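Newsletter > Home and Office > The Sceptical Tidier

Latest Storage Kitchens Letters Back issues

3 min read

Does a clear top make a clear head?

Every July the storage firms decide we are all drowning in clutter, and every July they have something to sell us for it. This year it is the "clear top rule", pushed hard in the new Bisby catalogue and now in the Isura one as well. The idea is that no flat surface should hold more than 2 things at the end of the day. Do this, says Bisby, and you will sleep better, work faster and stop losing your keys.

I have my doubts. The catalogue talks about "studies" and doesn't name one. It does name a set of matching trays at £108, which tells you more about where the rule came from.
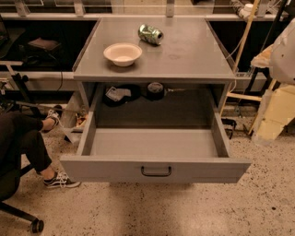 A bowl, a can and a drawer pulled well out. By the rule, this top passes.

My main quarrel is with what gets counted. The rule looks only at the surface, so the quickest way to obey it is to sweep everything into whatever lies underneath. I tried it for a fortnight on the sideboard in my hall. The top looked lovely. The drawer below filled up with post, a bike light, three dead pens and a library book I then paid a fine on. I slept as I always sleep, badly.

Akinola, which makes plain office cupboards and has never claimed to mend anyone's life, prints a duller piece of advice in its leaflet: keep the things you use each day where you can see them and give the rest away. I can find nothing wrong with that, apart from the giving away, which takes an afternoon and a car.
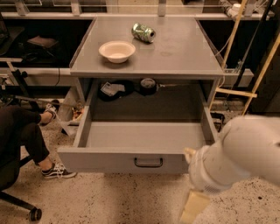
Bag or case, paper or card, and tape on the shelf below. The rule has no opinion on shelves.

Several readers wrote in about the Vundton reuse shop, asking if it still takes small furniture. It does, mornings only, and it is fussy about drawers that stick. Ring first. They turned away my old bedside unit and I had to bring it home again on the bus.

As for the rule, I'd be more willing to believe in it if somebody would test it on a household with children, or a shared office, for longer than it takes to photograph a catalogue. Until then I am keeping my fruit, my post and my radio on the kitchen worktop, where they have been for years and where I can find them.

Next month: vacuum bags for winter coats, and why mine keep filling up with air again.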